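Ticket 1610 – Zullport scheduling app, calendar sync drops entries
Product: Zullport desktop client, with Curen calendar connector
Opened: 8 May 2026
Priority: normal
Status: closed, workaround in place

Problem as reported

Bookings made in Zullport show up in the Curen calendar as expected. Bookings made in Curen do not come back the other way. The sync panel says "Up to date" and gives no error. Restarting the client brings in a few of the missing entries, but not all of them. The problem began after the client was updated. The connector was not changed.

Steps already tried by the user

Signed out of both accounts and signed in again. No change.
Removed the connector and added it back. The missing bookings appeared once, then new ones stopped coming through.
Turned off the firewall for a short test. No change, turned back on.

First reply from support

Please send the sync log and a note of the time zone set in each program. The log is under Help, then Diagnostics, then Export. Leave the client open while it exports, or the file will be empty. Please also tell us whether the missing bookings are single events or part of a repeating series.

User reply

Log attached. Time zone in both is Central. I went through the missing ones and they are all repeating events. Single events are fine. I had not noticed that before. The oldest one that fails is a Boko inventory check that was set up last August.

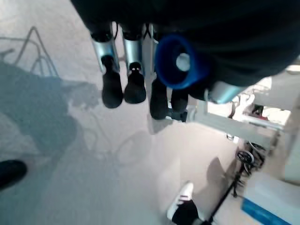
Findings

The log shows the connector asking for repeating events and getting a full answer from Curen. The client then throws away any series with an end date left blank. Older versions treated a blank end date as "no end" and kept the series. The new version treats it as a bad entry, skips it and does not write a warning – that is why the panel still says "Up to date."

We made a test calendar with two weekly events, one with an end date and one without. Only the first came through. Adding an end date to the second one fixed it on the next sync.

The entries that came back after a restart were read from the local cache. They were old copies and would not have picked up later edits.

Workaround

1. Close Zullport.
2. In Curen, open each repeating event that is missing and set an end date. Any date in the future will do.
3. Save the change for the whole series and not just one event.
4. Open Zullport, go to Sync and choose Clear Cache.
5. Run a full sync. This can take up to 14 minutes on a large calendar. Do not close the window while it runs.

User reply

Did this for all of them. Everything is back except the shared calendar named Ma, which still shows nothing at all.

Support reply

Shared calendars are turned off when the cache is cleared. Go to Sync, then Calendars, and check the box next to Ma. It should fill in on the next sync.

User reply

That was it. Working now. Please leave a note if the blank end date gets fixed, I would like to put the events back the way they were.

Internal note

Passed to the client team as a defect. Two requests: accept a blank end date again, and write a line in the log when a series is skipped. User added to the notify list. Closing.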